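Chapter 6
Learning Two-Handed Work from Hand-Held Grippers

A robot that packs a box with two arms has to know where both hands are at every moment. This chapter covers one way to teach it: people do the task themselves, holding the grippers, and a policy is trained on the recordings.
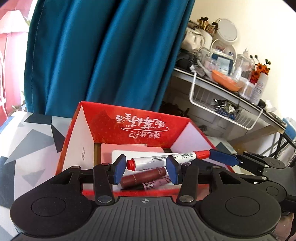
Balutthorpe, 1 Mar 2021

Ashok Solanki and Uzma Farooqui recorded 2721 demonstrations for the Stono study and dropped 268 — mostly for lost tracking. Long, thin objects such as markers were kept as a separate set of 121. Section 6.1 begins with how the two gripper paths are aligned in time.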